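Stop Buying Arms, Start Making Jaws

By Romana Tichý

Most people who want a robot in the home shop spend their money on the arm. I think that is backward. A cheap arm with a good set of jaws gets more done than an expensive arm with bad ones.

Our shared workshop in Gutdale has had an arm on the bench for 18 months. We went through three sets of jaws before we had one worth keeping. The first two were flat inside, and round things turned in them. The set we use now has fine ridges on the inner faces, and it is the one I reach for with screw-cap tubes.

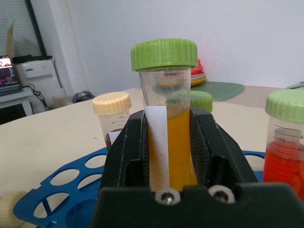
What it costs

The arm took most of our budget. A new pair of jaws takes an evening and a little plastic. When a pair is wrong, we throw it out and draw another. You can't do that with an arm.

I would tell anyone starting out to pick one object they handle every day and build for that. Leave the general-purpose hand to people with bigger budgets. Ours scuffs and it is ugly, and I would not trade it for a faster arm.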